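Ticket: Bird counter at Plovberg reports night visits that do not exist
Product: Andico nest and feeder sensor, garden set
Status: Solved, watching until the end of March
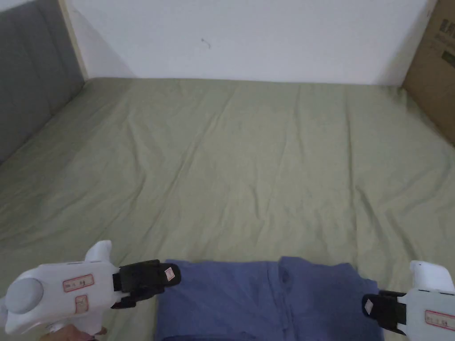
Spare room at the Plovberg house.

First report

I write this for the support desk of Andico and also for other people who keep a feeder sensor through the winter and into spring. I am not a technical person and English is my second language, so please ask if something is not clear.

The set has 2 sensors. The first hangs on the seed feeder by the hedge, the second sits under the roof of the nest box on the old pear tree. Until the end of February both worked well. With the first mild nights the feeder sensor started to count birds in the dark. One morning I read 1,000 visits, nearly all of them between midnight and five o'clock. The blackbird starts to sing here before six, but the feeder is not in use at that hour, and the seed level had not changed.

The nest box sensor shows normal numbers. A pair of tits goes in and out, and the count agrees with what I see from the kitchen.

What I tried before writing

Changed the batteries in both sensors. No difference.

Cleaned the small window of the feeder sensor with a soft dry cloth. There was some dust from the seed. No difference the next night.

Took the feeder inside for one night, empty, with the sensor still on it. The count was zero. From this I understood that the sensor itself is probably healthy.

Restarted the base station. After this the clock was wrong by one hour, and I had to set it by hand.

Reply from support

Thank you for the clear report. Please tell us the firmware version, the sensitivity setting and what is growing or hanging within two metres of the feeder. Please do not do a full reset yet, as this will delete the night log.

Second message

Firmware is 8. Sensitivity is also 8, which I think was the factory setting, I have never touched it. Near the feeder there is a hazel, which is now full of catkins, and they hang quite low on the side of the sensor. In January they were short and stiff. Now they are long and move with every little wind.

I should have thought of this myself. I walk past that hazel each morning and I was even happy about it, because for me it is the real start of the spring, more than the snowdrops. The whole bush is yellow and when you touch a branch the pollen comes off like smoke.

Reply from support

The catkins are a likely cause. Please lower the sensitivity to 5 and, if you can, turn the feeder so that the sensor looks away from the bush. Change one thing at a time and give each change one full night.

Third message

Night one, sensitivity 5, feeder not moved: 2,000 visits. This is worse than before, but it was also a stormy night and the gate was banging until morning. I do not think this night can be compared.

Night two, sensitivity 5, feeder not moved, little wind: still many false counts, mostly after three o'clock.

Night three, sensitivity 5, feeder turned to the lawn: zero. In the day the normal birds came, and the count was close to what I expected.

I did not cut the hazel. A neighbour suggested it, but the bees are already there at noon when the sun is out, and I prefer to move a feeder.

One more question. On the box from De Haan, where I bought the set, there is a sticker that says the mounting hook must be ordered separately for round branches. Mine came with a hook that turns a little in the wind. Is this the correct one?

Reply from support

Your hook is the flat type. It will work, but a quarter turn in strong wind is possible, and then the sensor may see the bush again. The round type can be ordered from the Mondport warehouse. Until then, a piece of garden wire around the hook and the branch is enough.

Last message

Wire is fitted – not pretty, but it holds. Four nights without false counts, one of them with rain and wind. The sensitivity stays at 5. I will order the round hook and report again when the leaves open, as I suppose hazel leaves can move in front of the sensor just as well as catkins.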